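How do I get lint off black woven fabric without making it worse?

Posted in Laundry & Fabric Care 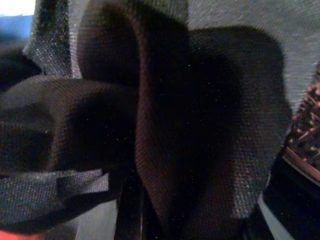 Csaba Gulyás wondered straight off whether a dryer was involved, as most of the lint questions on this board end up there, and he asked what else had gone in the load.

Fair enough, I should have said! It went in with two old bath towels, washed warm, then tumbled. The cloth is a dark woven one, nearly black, and I'd like to use it for a big soft bow on a gift basket for my sister's housewarming in June. I've been at it with a sticky roller, but the little white specks seem to come back as fast as I lift them, and I'm nervous about roughing up the weave. Is there a gentler way, or do I just wash it again?

Csaba Gulyás
Wash it again, but by itself this time, and turn the towels loose on some other day. Cool water, a short cycle, half your usual soap, and a good half cup of plain white vinegar in the rinse. Give it a hard shake outdoors before it goes in (my wife makes me go all the way down to the fence for this) and another when it comes out. Hang it up to dry. Once it's dry, go over it with a clothes brush, always in the same direction as the threads, with a light hand. I'd put the roller away for now, some of them leave a bit of stickiness behind and then every speck in the house finds its way over. And do all of this before you tie the bow, please, because getting into those folds afterward is a miserable job. I did 78 chair sashes for a church supper once and brushed every last one after tying. Never again.

Floltness
dryer on no heat for ten minutes with a clean damp washcloth. empty the lint trap first

Tuster
I like the damp approach too, only I use a rubber dish glove, barely wet, and stroke the cloth flat on the table. The lint rolls up into little worms you can pick off. Try a corner first in case yours marks with water. For the bow itself, a cool iron through a pillowcase will get the creases out, and then fluff the loops with your fingers from the inside. Hope your sister loves it!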